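Previous by thread | Next by thread | Index | Reply | List home

To: Cullo Learning Resources list
Subject: Re: Condition of shape-insertion boards on loan

Subscribers are thanked for their replies to the notice concerning shape boards. The Etville branch wrote:

> Our set came back from Stinow in September with the boards and the
> coloured parts in separate bags. Staff were unsure whether the parts
> should be stored in their places or apart. Could the list also say
> whether the boards are to be used flat or propped? Our catalogue
> entry, item 382, is silent on both points.

The catalogue entry will be amended. In the meantime, the following applies to all 13 sets in circulation.

Boards are to be used flat, on a table with a plain, dark top where one is available. White panels and outlines are difficult to make out against a pale surface, and several branches have reported panels left behind on light-coloured desks. Parts with a knob or post should be lifted by it and returned upright.

For storage, parts are to be bagged apart from the board -- the practice at Stinow is therefore correct. Bags should be labelled with the set number and the name of the lending branch. Loans remain at 45 days, with one renewal on application to the Golestani Room desk.

A board laid out for use, with the smaller white panels and blue parts on the base, is shown. The blue gear-shaped part with the upright knob is the one most often requested as a replacement.

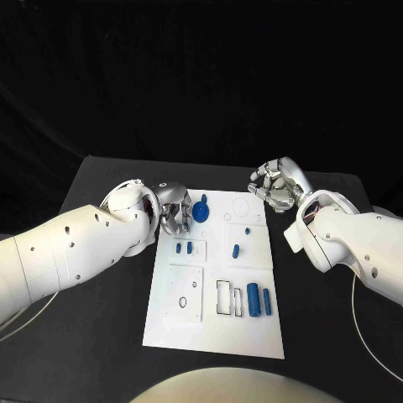

ETVILLE, February 18, 2024

Replacement parts may be ordered in lots of 3. Requests should quote the set number and the colour of the part, and should be sent to the resources office, not to this list. Branches holding incomplete sets are asked to withdraw them from the loan shelf until the missing parts have been supplied.

Resources Office
Cullo Learning Resources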